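Return-to-Service Safety Check, Home Manipulation Cell
Katley site, living room setup
Checked by: Radu Bratu
Date: 2026-08-26
Fault report: 3169
Arm: Clistar. Controller: Wesier.

Reason for check
During a pick-and-hold run the arm was told to stop. The arm stopped. The gripper took this as advice and kept closing for another 2 seconds on whatever it was holding. The log says "grip nominal" the entire time. No one was hurt. The operator had a hand near the fingers and has asked me to write that down, so I have.

Section A. Before power

A1. Main switch off and tagged out
OK. The tag was there. Somebody had written "do not use (unless quick)" on it. Tag replaced.

A2. Wrist and finger fasteners tight
OK. Torqued and paint-marked. The old paint marks lined up with nothing in particular.

A3. Cable run clear of joints
OK after correction. The cable was pinched behind the second joint. Rerouted and clipped.

A4. Emergency stop reachable from the operator's position
FAIL, then OK. It was reachable if you leaned over the arm, a bold place to put it. Moved to the operator's side and fixed down.

Section B. Power on, nothing in the gripper

B1. Light band agrees with the controller state
FAIL. The band glowed blue with the Wesier showing READY. It also glowed blue with the Wesier showing FAULT, and again with the stop pressed. I like the color, but it should mean something. Until this is fixed, treat the light as decoration and read the controller screen.

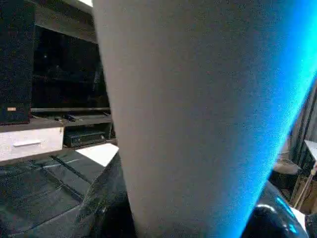
Item B1. Blue band lit, media unit to the left.

B2. Arm holds position on stop
OK. No drift seen at any of the test poses.

B3. Gripper freezes on stop
FAIL on the first attempt, same as in the report. The stop signal goes to the arm joints directly, while the gripper hears about it through a settings file. That file pointed to a Xiong gripper driver removed in June. Correct driver installed. OK on every retest since.

B4. Speed limit active with a person in the cell
OK. The reduced limit came on when I stepped in and stayed on until I was out. My thanks to whoever did this part.

Section C. Holding a load

C1. Grip force stays under the set limit
OK with comment. The limit had been left at the factory value, which is fine for machine parts and unkind to household goods. Lowered to 30 percent. Do not raise it to "get through the demo."

C2. Load stays put when the stop is pressed
OK. Tried upright and tilted.
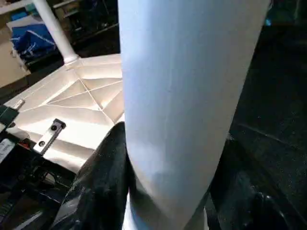 C3. Load can be taken out by hand with power off
OK with comment. It works, provided you know about the release lever under the wrist. The lever is black, on a black housing, and is not in the quick guide. I have ordered a yellow sleeve for it. Electrical tape until then.

C4. Finger pads worn or loose
OK. Pads are rated for up to 2000 cycles. The cycle log was blank, so I can't say where we are on that. New pads fitted, new log started, pen tied to the log.

Section D. Paperwork

D1. Fault report filed the same day
FAIL. It was filed eventually, under "miscellaneous."

D2. Operators briefed on the stop procedure
PARTLY. The day operators have signed. The evening sheet has a coffee ring and no names.

D3. Change record for the driver swap
FAIL. There is no record of who removed the old driver. I asked and got a very interesting silence. A record for the new one is attached.

Result
Conditional pass. The arm may run with an operator present and hands outside the finger area whenever power is on. Unattended running stays off until B1 and D2 are closed.

Open actions
B1: light band wiring or firmware, with Clistar support.
C3: fit yellow sleeve, add lever to the quick guide.
D2: evening operators to read and sign.
Repeat B3 after any software update, including the ones described as minor.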